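Thursday, August 19, 2021

Full day on the interlocking set. Arrived at Holstead a little before nine, wiped the table down and missed at least one spot, as usual. Coffee from the machine on the second floor, which is out of order again for anything with milk.

The subject is still fit. The pieces are built up from square bars and stand on legs, and the legs have to go down into rectangular slots in the yellow board. Slot width is the variable. In March the slots were cut to the leg width plus nothing, and the pieces had to be pressed in and pried out. The current board has clearance on all sides. I have been arguing for chamfered edges as well and have not got them.

Purple first. It is the bulkiest of the lot and the most awkward, because both ends of the crossbar turn down into legs and all of it has to be square to the board before anything goes in. If one leg finds its slot early the other rides up on the land between two slots and the piece tips toward the high side. The cure is to hold it level just clear of the surface, correct the rotation there, and then lower.

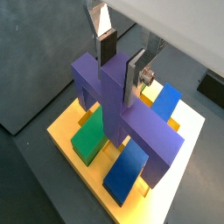
Purple over the yellow board, legs lined up with the slots.

The rotation error is easy to underestimate. The legs are far apart, so a small twist at the center post becomes a large miss at the ends. I wrote the same thing in my notes in March and evidently did not read it. For the next sheet of instructions I want one line, in bold: set the angle first, then the position.

Glare was a nuisance all morning. The yellow surface bleaches out toward white where the light strikes it, and the slot edges on that side stop being readable. I asked Drurkier by email whether they can supply the same stock with a matte face. Their form has a minimum order of 1,000 for a special finish, so I already know the answer. A pass with fine abrasive would probably do it. I will try that on a scrap board before touching a good one.

Lunch at the desk. Read the rest of the Soriano paper on peg clearances. Sound method, too many figures, and the tolerance table is given in inches with no conversion. I converted it in the margin. Their loosest class is still tighter than what we have, which I found mildly embarrassing, though their pegs are turned and round and ours are square.

Afternoon on the red piece. Its geometry is simpler on paper: one crossbar, three legs, and a center post that carries on up past the bar. It stands on its own, so it can be set down anywhere and come back to. The third leg is the trouble. Two legs leave you some freedom to rock the piece into place, and a third in the middle takes most of that away. If the three are not the same length to within a hair, the piece pivots on the long one. 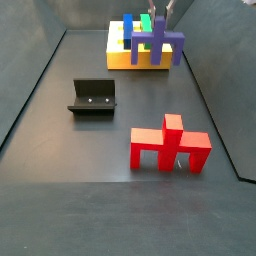
I measured our legs with the calipers twice, end legs and center, and the readings agreed with each other better than I expected. That moves suspicion onto the slots. A slot that is slightly short at one end will behave exactly like a leg that is slightly long, and with the piece in place there is no way to tell them apart by feel. The gauge block will settle it tomorrow if whoever has it returns it.

Also reconsidered where things wait when they are not in use. The habit has been to leave pieces wherever there is room, and then the next one to be picked up is behind two others. A fixed order would be better: last piece in goes farthest back, first piece nearest the board. Color alone is enough to label them. Nothing should stand so close to the board that it hides the slots from the front.
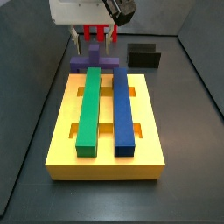
Red at the back, purple next, yellow board in front.

Ran out of patience with the spreadsheet at 4. The column for seating depth has been recorded in two different ways since the spring, from the top of the bar and from the top of the post, and I can only untangle part of it. Changed the header to say which. Backed up a copy before changing it.

Finished on the stacking question, meaning what happens when purple goes over flat pieces. The long blue bar is glossy and already carries scuffs, and I would like to know whether repeated contact makes them worse. Gripping purple by its upright post seems right to me. The post sits in the middle of the span, and it leaves the openings under the crossbar clear, so the lower pieces can be checked from the side.

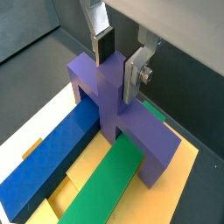 Oraleo disagrees about the post, and wrote back before five to say that a grip that high turns any sideways knock into a tilt, that the crossbar should be held instead, close in on either side of the center, and that the scuffs on blue are cosmetic and not worth a column in the spreadsheet.

The point about tilt is fair. Holding the crossbar would block the view through the openings, however, and I would rather see what is underneath. I replied that I would test both grips, 20 placements each, alternating so that I do not simply get better at the second one. The column for blue stays. It costs nothing, and if the scuffs do not change I will delete it.

To do tomorrow: gauge block, scrap board and abrasive, bold line in the instructions. Order more wipes. Bus home was 16 minutes late and full.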